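About Bradeo

Bradeo is a research company in Bornthorpe. We work on one problem: how a robot with two arms should choose which hand, and which tool, to use on an ordinary household job. Our test work is table cleaning. We publish our method and our results, and we license the software to companies that build service robots.

The company was started by Despina Tsakiris and Benjie Manalastas, who had shared an office as graduate students and kept arguing about the same failed experiment. A robot they were training could pick up a cloth almost every time. It could wipe a surface almost every time. Asked to do both in one go, it failed more often than it succeeded. The two of them thought the trouble lay in the handover between the steps, and Bradeo began as an attempt to find out.

What we work on

Most of our research concerns a method we call Flisia. In Flisia, a person operates both arms through a full task while the robot records its joint positions and the views from its cameras. Those recordings are used to train a policy. What is different about our approach is what we do with the joins. After each recording, a member of our staff goes through it and marks the stretch of time in which one step is ending and the next is beginning. The arm may still be letting go of one thing while the other arm is already moving. These stretches are short, and in ordinary training they get very little weight. Flisia gives them more.

We also record the joins on their own. The operator sets the arms partway into a task, carries on for a few seconds, and stops. A session of this kind gives many more examples of the hard part than a session of full runs would.

All of our table work is done in a white enclosure with plain panels and even light. We use common items: paper cups, cloths, towels, sponges, plates. White things on a white table are part of the work. They have weak outlines, and a policy that has learned to depend on strong color will lose them. The wrist cameras are important for this reason, as they get close to an object in the last part of a reach, when the head camera may have an arm in its way. 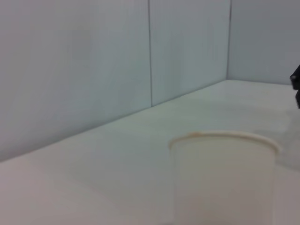
A paper cup on the white table, seen from a wrist camera.

The close views bring their own problem. At short range an object can fill much of the view and go soft, and the policy has to combine that with the sharper and wider view from the head. Analyn Macaraeg joined us to work on this question and now leads our vision group. Her early tests left out one camera at a time. With the wrist views removed, the policy still reached toward the right part of the table but often closed its fingers in the wrong place. With the head view removed, it handled objects well once it had found them and spent a long time looking.

Our spill study

The longest study we have run concerns spills. The task is simple to state. There is a stain on the table and there is more than one cloth within reach. The robot must pick a cloth, wipe the stain, and put the cloth down clear of the cleaned area. We recorded 600 full runs and 400 short recordings of joins only. In the full runs the operators were free to use either arm. They were asked to work at a normal speed and to leave mistakes in, provided they recovered from them.
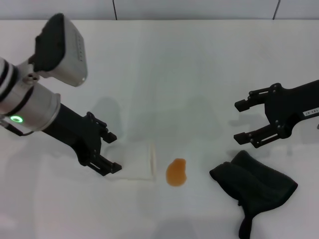
Cloth is hard for a robot to plan around. A cup has one shape. A towel has a new one every time it is put down, and the best place to hold it depends on how it happened to land. A thin cloth lying flat gives the fingers very little to close on, while a thick one in a heap can be gripped almost anywhere but may carry a long tail through the spill on the way. Our operators learned to look for a fold or a raised edge, and the trained policy shows the same habit.

We trained one policy on the full runs alone and another on the full runs together with the short recordings. The second policy finished the task more often. Nearly all of the gain came from two places: the moment after the grasp, when the arm begins to bring the cloth to the stain, and the moment after the wipe, when it has to decide whether to stop. Grasping itself improved very little. We had expected a larger change there and did not see one.

The choice of arm remains a weak point. When a stain is near the middle of the table, the policy will sometimes start with both arms, and each then waits on the other. Bienvenido Sarmiento is working on this now. His current version makes the choice once, early in the run, and holds to it unless the grasp fails. It is slower in easy cases. We have not yet decided whether to keep it.

How we report results

Every result we publish comes from runs on the physical robot. Before a test begins, we write down the starting layouts and the rule for what counts as finished. The person who trained a policy does not score it. Scoring is done from the recorded video by 2 members of staff working separately, and where they disagree a third looks at the run. We report failed runs together with the point at which they failed, and we keep the recordings so that other groups can ask for them.

Ishbel Purves is in charge of testing. She came to us from the Macapagal workshop, where she set up trials for packing machines, and she wrote the scoring rules we still use. Changes to those rules go through her and apply only to studies that have not started.

Where we are

Our lab and office are on one floor in Bornthorpe. Operators work in shifts of 3 hours with breaks, and new operators train with an experienced one before their recordings are used. We take on student researchers each October for a placement that lasts through the spring. Students work on a running study and are named on the paper if their work is part of it.

We welcome requests from university groups that want to try Flisia on tasks of their own. The labeling guide and the training code are sent out on request, along with a sample set of recordings from the spill study. Companies interested in a license should write to Benjie Manalastas at the Bornthorpe office. Questions about placements go to Analyn Macaraeg.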